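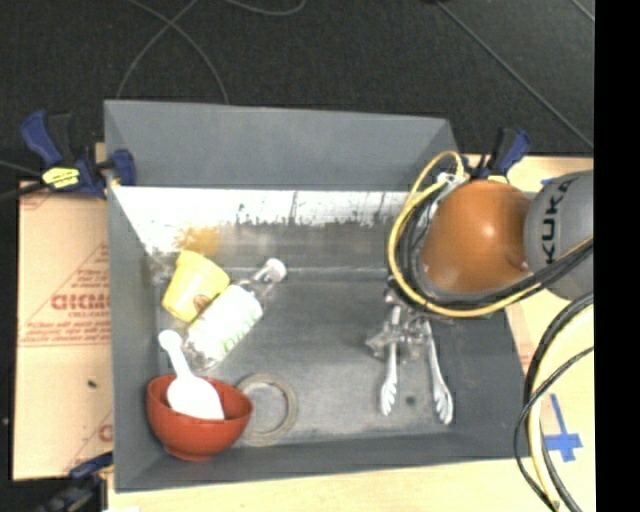

Photo: Gristidstead project, own picture

2 min read

# Gristidstead street names

Hello! I've been typing up the old street and lane names of Gristidstead for a couple of winters now, and this is the lot so far: 2,557 names in one plain CSV file. I started with the Gilmartin map, which is lovely but spells everything three ways, and then filled the gaps from the Rindel parish lists.

## What's in it

Each row has the name, the older spelling (if I found one), the source and a note. Blank means I don't know, so please don't read it as "none".

## Known muddles

- The first upload had 2,562 rows. Five were Rindel farm tracks, so out they went.
- Eight lanes near Riltus have two names each and I've kept both.
- Apostrophes are a mess, sorry!

## Using it

Do what you like with it, just mention Gristidstead somewhere. I'm hoping to add the footpaths in July, if my eyes hold out (the handwriting is tiny).

Last changed April 29, 2025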